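Moving a Reading Program Through Its Second Year

The adult reading program at Magesa has now completed its second year, and I have been asked by several members to set down how it has developed. What follows is a personal account. The official report, prepared by Azadeh Mirzaei, will be available from the front desk in January.

The program began with a simple offer. Any adult in the district who wished to read more, or to read with greater ease, could register for an evening group at no charge. In the first year we ran two groups. Enrollment reached 78 by the close of the second year, and the members borrowed 916 books between them. I mention these figures at the start so that readers who are interested only in the numbers may stop at this point.

The most important decision of the past year concerned the choice of books. In the beginning, the group leaders selected one title each month and everyone read it. Attendance was good in the first week of the month and poor in the last. Fadwa Sqalli, who leads the early evening group, proposed that members should choose from a short shelf of titles on a shared theme. The themes so far have included rivers, kitchens, long marriages and the sea. Discussion is harder to lead when people have read different books, and the leaders had some doubts. Attendance in the last week of the month has nevertheless improved, and the shared theme has proved sufficient to keep the conversation together.

A second change was the introduction of reading aloud. Each session now opens with ten minutes in which one person reads to the group. Members may decline, and many did so at first. It has become the part of the evening that is mentioned most often in the comment book. One member wrote that she had not been read to since she was a child and had forgotten how restful it was.

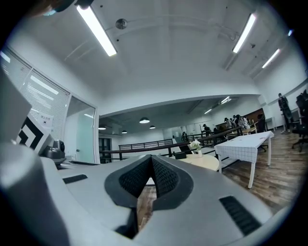

There was also the matter of large-print editions. Our original stock contained very few, and members who needed them were obliged to wait for loans from Sado, which could take several weeks. We applied to the Vorel fund for a grant of $600 and were pleased to receive it in full. The money was spent almost entirely on novels, together with a good atlas and a collection of short stories that has scarcely been on the shelf since it arrived. I would encourage any similar program to look at its large-print holdings early. We left it too long.

Not every effort succeeded. The Saturday-style family session, which we tried during the school vacation, drew little interest and was withdrawn. The printed newsletter was discontinued after the spring issue. Afshin Pakzad had edited it with great care, and I was sorry to see it end, but most members preferred a short notice by e-mail. Past issues have been kept and may be consulted on request.

The exchange with the Skakar reading circle will continue. Their members joined us for an evening on the theme of the sea, and Setareh Mousavi read a passage in two languages, first in Persian and then in her own English translation. The discussion that followed ran well past the usual closing time of 8:30 p.m. A return visit is being arranged, and those who wish to take part should give their names to their group leader.

Registration for the coming year is open to new and returning members alike. No test is given, and no previous experience of a reading group is expected. Borrowed books should be returned before the shelf is changed at the end of the month. The next theme will be letters, and suggestions for titles may be left in the comment book.

Filippos Karras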